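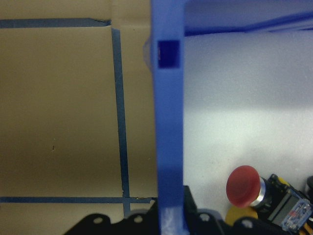 Dark blue tape stuck across tan cardboard, beside a blue plastic bar.

Squares made of tape!
Prumley Pages for quick readers
Words by Mehrangiz Moradi, 21 October 2018

Quick one today. Tape. Cardboard. Grids.

A grid is a lot of lines that cross each other. Some go up and down, some go side to side. Where they cross you get corners, and in between the corners you get squares. Or nearly squares. Depends how careful you were.

You have seen loads of grids already. Maths paper. Bathroom tiles. A chessboard, a waffle, the windows on a big office block. Maps have them too, very thin ones, and most people look straight past them.

What is a grid for?

Mostly for saying WHERE.

Say your rubber is on a big table and your friend has to find it with their eyes shut. "It's over there" is no use. "Left a bit, no, too far, back" takes ages. But if the table has squares on it, and every square has a name, you say the name and they can feel their way along the lines. Done.

Same with maps. The squares along the bottom might have letters, the squares up the side might have numbers. Swimming pool is in C4. Go along to C, go up to 4, stop. That is called a grid reference. Along first, THEN up. People say "along the corridor and up the stairs" to remember it.

Grids are good for keeping things apart as well. One sort of thing in each square. Buttons here, shells there. If a square is empty you can see it's empty, which is handy when you are looking for the thing that should be in it.

Why tape and not pen?

Pen is fine. Tape is quicker to see, though. Stand on the other side of the room and a pencil line has gone, but a fat strip of dark tape on pale card still shows up. That difference between dark and pale has a name — contrast. Dark blue on tan has lots. White tape on white paper has hardly any.

You can also move tape, if you pick the right sort. Pen you are stuck with.

And tape has a bit of thickness. Run your finger across and you can feel a tiny step.

The end of the upper strip on the cardboard is ragged, by the way, with a little torn tip. Torn ends go like that. Scissors give you a straight one. Both stick.

Right angles

When a line crosses another one perfectly squarely, each corner is a right angle. A right angle is 90 degrees. The corner of a book is one. The corner of a door too, unless it's a very old house.

Get your corners to 90 and keep your lines the same distance apart and you get proper squares. If your lines lean, the squares lean too and turn into squashed diamondy shapes. The real name for those is parallelograms. Good word. Say it fast.

Careful with pictures, mind. Look at a square table from one end and the sides seem to lean, even when the table is perfectly fine. Things further off look smaller, so the lines look as if they are creeping together. That is perspective. So before you say a line is wonky, go and look from straight above. Or measure it.

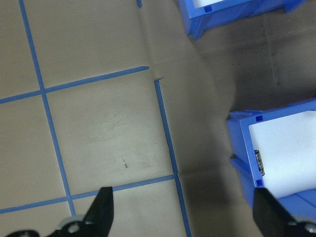

Strips of blue tape make a grid on a flat beige surface. Two blue bins stand on the right.

See how the lines don't all go the whole way? One of the side to side ones just stops near the middle, and there is a small gap before the next up and down one starts. One line has little breaks along it as well. Your eyes join it all up anyway. Brains love finishing off a line. Try drawing a square with a bit missing from each side and ask someone what shape it is. They'll say square.

Words for crossings

Where two lines go right through each other you have a cross. Where one runs into another and stops, that's a T. Roads have these too, crossroads and T-junctions. And where two lines meet at their ends and both stop, an L.

Go and find one of each in your house. Floorboards are good. So is brickwork, bricks are nearly all Ts.

Make your own

You need: a big flat peice of cardboard, a roll of tape in a dark colour, a ruler, a pencil, scissors, somebody to hold the other end.

Flatten the cardboard first. A fold makes a bump and tape goes funny over bumps.

Make pencil dots along the top edge, all the same distance apart. Then the same dots along the bottom. Same distance! Don't guess the bottom ones.

Pull out a strip. Stick one end on a top dot. Get your helper to hold the roll end tight over the bottom dot, then lower it slowly and press from the middle outwards. Snip.

Do all the up and down ones. Then dots down both sides, and do the across ones over the top.

If a strip goes on crooked, lift it straight away, slowly. Leave it and it grips, and then the top layer of the card comes off with it. Furry patch. Still usable.

Two games for it

Kuvar. Two players. One hides their eyes, the other puts a button in a square. The eyes-shut player gets guesses by grid reference only, and the other says warmer or colder. Swap over.

Skirnier. Give each square a sort of thing, so pencils, coins, lids, whatever is lying about. Tip out a muddle next to the grid. Sort it into the squares as fast as you can. Then put it all away in a box or a bin, a square at a time. (Yes, it is tidying up. Masanobu Kawaguchi sent us this one in September and says his class asks for it, so there.)

Words to keep

Grid — lines that cross to make squares or boxes.
Grid reference — the name of one square. Along, then up.
Right angle — a square corner, 90 degrees.
Contrast — how much one colour stands out from anohter.
Perspective — why far away things look smaller.
Parallelogram — a four-sided shape with two pairs of parallel sides.

Next time on Prumley Pages: knots.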